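Finent fixes dropped-item fault in home tidying project, shares full findings

July 15, 2021 – Finent has traced and fixed the fault that led it to stop recording in its mock bedroom in January, and today it is making the full findings free to any lab that works with hand-held grippers. The project, called Policarpio, teaches robots to tidy shelves and tabletops by learning from people who do the job with grippers in their hands. 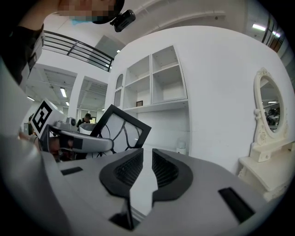
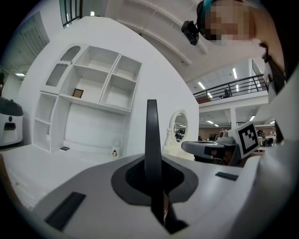

Hand-held grippers in use by the white shelving.

What went wrong

In January, the grippers began letting go of light, flat items partway through a move. Picture frames were the worst. The fingers would close, the log would report a firm hold, and the frame would slide out a moment later. One frame landed on an operator's foot. She was not hurt, but the team stopped work that afternoon and stayed stopped until the cause was known.

"We could have blamed tired hands and carried on, and I'm so glad we didn't," said Fidelina Ospina, who leads Policarpio. "The people holding these tools were telling us something felt off, and they were right!"

Finding the cause

Engineers went back through 961 recorded moves and found the same slip in 626 of them, most too small for anyone to notice at the time. Rafia Sethi and Martim Leitão then took the grippers apart on the bench. The return spring was catching on a molded edge inside the housing, so the fingers stopped 2 millimeters short of fully closed. The sensor sat on the wrong side of the catch and reported a full grip every time.

Grurel, which molds the housings, recut the part with a rounded edge. Savitz moved the sensor so that it reads the fingers directly – a small change that took a surprising amount of rewiring.

Back to work

Each repaired gripper had to open and close 1000 times on a test stand before it went back to an operator. All of them passed. The affected recordings have been marked and taken out of the training set, and operators now start every session with a short grip check using a flat item.

Any operator can also call a stop without asking a supervisor first. "That rule is my favorite part of the whole thing," said Ermelinda Carvalho, who trains the operators. "People use it, and the sessions are better for it."

The findings include drawings of the old and new housings, the test method and the slip logs. Labs can request a copy from Dirk Van den Broek at the Finent press office.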